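1/ Comside council notes, typed up on the bus, so forgive the spelling. The Clornau Street footbridge is shut for 14 weeks from October. Detour is via the library.

2/ Green bin pickup stays fortnightly! Nkrumah Gyamfi moved it, and it passed with almost no debate.
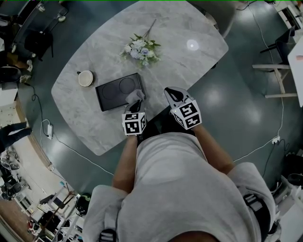 Grey cloth at the edge of the cooktop.

3/ Parking by the pool goes from free to 40 cents for 15 minutes. Kwadwo Fiadzo voted no (so would I).

4/ Issahaku Park dog hours got bumped to next meeting, again. I'll be there with snacks.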